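4. How we ran the class project

4.1 The shelf task

I should say up front that this started as homework. Trudy Katene had been teaching the robotics elective for a while and wanted something her students could finish in one term without anybody soldering at midnight, so she asked me if the whole thing could live in simulation. I said sure, give me until March. That was optimistic! The first build of our simulator, which we named Grelledico after a long argument on the class mailing list, crashed every time an object touched a wall, and the students spent two weeks learning far more about contact settings than I ever meant to teach them.

What we ended up with is a tabletop world with a shelf at the back and a bunch of household objects in front of it. Each team gets the same job: write a controller that picks the object named in the instruction and puts it in the compartment named in the instruction. The scoring is simple too. The right object in the right compartment, standing on its own when the clock stops, is a pass. Everything else is a fail, and yes, the students complained about that (one team had a bottle come to rest half over the ledge and wrote me a very long email).

We move things around between episodes. Object positions, the viewpoint and the lighting all get re-drawn from a seed, and the teams don't see the test seeds until the final run. Shiny objects gave everybody trouble. The gold mug with the orange lid in Figure 1 became a bit of a celebrity in class, because the team called Wiegand had trained their detector on flat colors and it kept losing the body of the mug and hanging on to the lid.
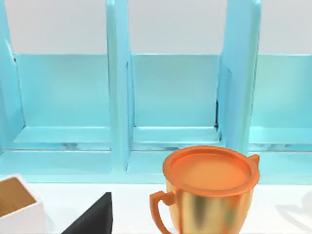
Figure 1. The gold mug on the tabletop, with the turquoise shelf compartments behind it.

4.2 Teams, episodes and what we logged

We had 13 students in four teams. Each team could run up to 300 practice episodes a week on the department machine, a limit we set after Postisness (the team, named by its members, don't ask me) queued up so many jobs that the rest of the class couldn't log in. Over the term the class saved 3000 episodes that were complete enough to use here. I threw out the ones where the simulator died partway, and also the ones from the first two weeks, when the gripper settings were still changing under everybody's feet.

For every episode we kept the instruction, the seed, the joint positions, the gripper opening and the final pass or fail. I wish we'd also kept the students' notes in some tidy form. They wrote great ones, but in whatever file was open at the time, and I've spent more evenings than I'd like digging through them for this section.

The teams went in pretty different directions. Wiegand stuck with a detector plus hand-written motions - slow, but easy to fix when something broke. Postisness learned the whole motion from demonstrations and got lovely smooth reaches that sometimes went to the wrong object with total confidence. Plendico did a mix of the two, and the fourth team (they never picked a name, so I call them Team Four) mostly worked on the gripper: how wide to open it, how early, and how far down to go before closing.

Team Four's work turned out to be the part I keep coming back to. Their rule was to spread the fingers wide well before the descent and to leave them that way until the hand was centered over the target. On a table like the one in Figure 2, where a wooden cube, a bottle and a small white container all want different grasps, that one habit saved them a lot of fiddling. Other teams were opening the fingers on the way down and knocking things over, and I watched that go wrong so many times in the lab sessions that I started wincing in advance. By the mid-term check on September 25, 2018, two of the other teams had copied the rule, with Team Four's cheerful permission and a line of credit in their code comments.

The wide opening has a cost, of course. When objects stand close together the fingers can bump a neighbor, and Team Four lost 20 practice episodes in one evening on crowded layouts before they added a check for free space on both sides. I left that check as optional for the final run. Trudy thought I should have made it required, and looking at the logs now I think she was right. 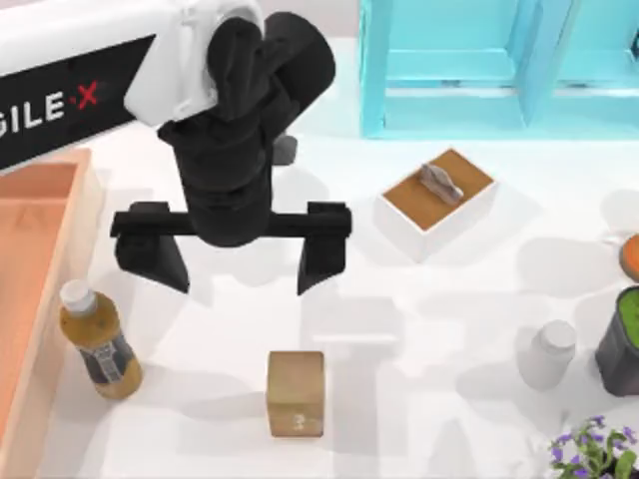

Figure 2. The robot arm over the tabletop, gripper fingers spread.

Why did we let the teams see the scoring code but keep the test seeds hidden?
We wanted them arguing with us about the rules early, while we could still fix mistakes in the scorer, and we didn't want anyone tuning a controller to a particular layout. Two of the scoring bugs we fixed that term were found by students reading the code.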